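Chapter 21 of Cestlow is up!! Longest one I've written and I'm a bit giddy, so have a thread about it. Mild spoilers for anyone still back at the ferry.

Posted 10/05/2025

First thing, thank you to everyone who guessed that Noder was the one writing the letters. I planted that in chapter 4 with the ink on his cuff and then spent months convinced I'd made it way too obvious (a couple of you got it straight away, well done, you kept it very quiet in the comments).

The scene in the boathouse was meant to be 1,000 words. It came out at 3,000. I tried to trim it and the only bit I could bear to lose was a paragraph about rope.

Samran Chaiyaporn asked why Ines doesn't just open the last letter when she finds it. Love this question. I had a version where she did, and the whole back half of the chapter went flat. She already knows what her brother's handwriting looks like when he's lying. Seeing the envelope is enough for her.

Also she's stubborn. I've been writing her for ages and she still won't do what I've got in the outline.

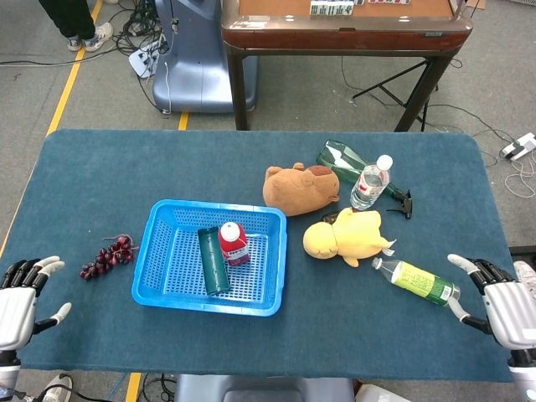
Back to the boathouse. The fight with Noder changed heaps between drafts. In the first one they shouted at each other the whole way through and it read like a soap. Mawar Hartono read it for me and wrote "what if he keeps mending the net?" in the margin and I got up and walked round the house. So now he mends the net! He never looks up until she says their mum's name.

Tadeo Zúñiga picked up that the tide's going out in the first half and it's high again by the time she leaves. Mate, I know. She was in there a long time. I've added a line about her legs having gone stiff so it's clearer. If you read it in the first hour you've got the old version, nothing else is different.

For the people asking about Tamberg: yes, we're going there. Next chapter, or the one after if the train journey gets away from me. I've wanted to write that town since the prologue. Steep streets, terrible soup, a clock that gets wound by whoever loses at cards.

Berkay Saraç has a theory about the clock. I'm not going to say anything about Berkay's theory except that I grinned at my phone for a good while.

A few of you want the old chapters in one spot. They're in the pinned post now, in order, with the short one about the lighthouse dog put back where it belongs, between 4 and 5. You can skip the dog but please don't skip the dog.

Next part should be up before the end of May. Tell me your favourite line from this one if you've got one, I read every reply. And if you spot a typo, yell out, I've already found "boathose" twice.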